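티켓: 임대 매물 등록 오류 / 월세·관리비 금액 뒤바뀜
접수처: 플롤비(Flolby) 중개사 지원
상태: 처리중 → 일부 해결
접수일: 2023-04-23
담당: Hakim Sinaga
신고: Snežana Radonjić

증상

Vesta 단지 복층형 매물 올렸는데 공개 페이지에서 월세랑 관리비가 바뀌어 나옴. 관리자 화면은 정상. 월세 45만원, 관리비 3만원으로 넣었음. 공개 페이지엔 월세 3만원, 관리비 45만원. 전화가 계속 옴. 당연히 다들 월세 3만원 보고 전화함. 급해요.

같은 건물 다른 호실은 멀쩡함. 이 호실만 그럼. 지도 위치, 면적, 층수는 맞게 나옴. 입주가능일도 이상한데 이건 뒤에 따로 적을게요.

해본 것

- 저장 다시 누름. 그대로
- 브라우저 바꿔봄. 그대로
- 휴대폰 앱. 앱에선 아예 관리비 칸이 비어있음
- 매물 내렸다가 다시 올림. 올라오는데 20분 걸렸고 금액은 여전히 바뀜
- 사진 순서 바꾸고 새로 저장 (사진 저장하면 전체가 갱신된다고 들어서). 사진은 바뀜, 금액은 안바뀜

지금 상태로 미리보기 확인함. 본문 글도 최신본 맞음. 금액만 옛날 값도 아니고 그냥 서로 바뀐 값.

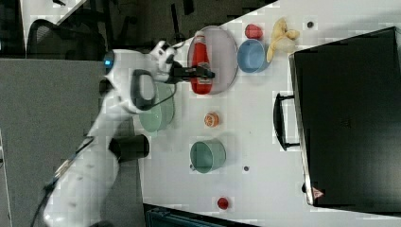 Rhun Bevan: 저희 사무실도 같은 증상 있었어요. Nulline에서 매물 일괄로 가져온 것만 그랬고 손으로 친 건 괜찮았습니다. 혹시 이것도 가져오기로 넣으신 건가요? 저흰 월세/관리비 말고 보증금까지 한칸씩 밀렸었어요.

Snežana Radonjić: 네 Nulline 파일로 넣었어요. 근데 다른 호실도 같은 파일인데 거긴 정상이에요. 보증금은 맞게 나옵니다.

Hakim Sinaga: 확인했습니다. 파일 받아서 보니 이 호실 행만 관리비 항목에 "수도 포함" 글자가 같이 들어있네요. 숫자 칸에 글자가 섞이면 가져오기가 그 칸을 건너뛰고 다음 숫자를 먼저 채웁니다. 관리자 화면은 원본 값을 보여주고 공개 페이지는 변환된 값을 보여줘서 서로 다르게 보인 것 같습니다. 다시 저장해도 변환은 새로 안 돌아요.

임시 조치

1. 공개 상태를 "비공개"로 변경. 내리기(삭제) 아님. 삭제하면 문의 내역도 같이 날아감

2. 관리비 칸 완전히 지우고 숫자만 다시 입력. 복사 붙여넣기 하지 말것. 앞뒤 공백도 걸림

3. "수도 포함" 문구는 비고란으로 옮기기. 공개 페이지에는 관리비 바로 밑에 나옵니다

4. 월세 칸도 지우고 다시 입력. 값이 맞아 보여도 다시 쳐야 변환이 돎

5. 미리보기 말고 공개 주소로 직접 들어가서 확인. 미리보기는 원본 값을 끌어오기 때문에 늘 정상으로 보임. 사진란까지 다 내려가 보고 금액 요약이 하단에도 똑같이 찍히는지 볼것 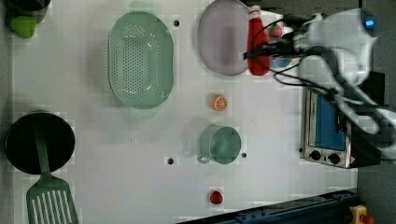 6. 맞으면 공개로 되돌리고 앱에서도 한번 확인

결과

Snežana Radonjić: 했습니다. 웹은 정상. 월세 45 관리비 3 제대로 나와요. 앱은 관리비 칸 아직 비어있음. 앱 껐다 켜도 똑같음.

Hakim Sinaga: 앱은 캐시가 따로 있습니다. 강제 갱신 요청 넣었고요. 2시간 뒤에 다시 봐주세요.

Snežana Radonjić: 나옵니다. 감사해요. 근데 그 사이에 전화한 사람들한텐 뭐라고 하죠. Dušan Popescu 팀장님은 그냥 오기라고 설명하라는데 문의함에 3만원으로 찍힌 기록이 그대로 남아있어요.

Hakim Sinaga: 문의 기록은 접수 당시 금액이 박혀서 수정이 안됩니다. 각 문의에 정정 안내를 답장으로 다실 수는 있어요. 답장 서식에 "금액 정정" 있습니다.

남은 문제

입주가능일. 파일엔 5월로 넣었는데 공개 페이지에 "즉시 입주"로 나옴. 지금 세입자 아직 살고 있어서 이거 보고 집 보러 오겠다는 분들 곤란함. 손으로 고치면 저장은 되는데 다음날 다시 즉시 입주로 돌아감. Nulline 자동 동기화가 덮어쓰는거 같음. 일단 동기화 꺼둠.

Blagoje Milošević: 동기화 끄면 거래완료 처리도 안 넘어옵니다. 계약되면 직접 내리셔야 해요. 입주일 건은 Stan 연동팀으로 넘겼습니다. 날짜 형식 문제로 보이는데 아직 재현이 안돼서, 원본 파일 수정하지 말고 그대로 보관 부탁드립니다.

Snežana Radonjić: 원본 이미 고쳤는데요... 고치기전 거 메일함에 있나 찾아볼게요

Snežana Radonjić: 찾았어요. 첨부함

상태 변경: 금액 건 해결 / 입주가능일 건 분리, 연동팀 대기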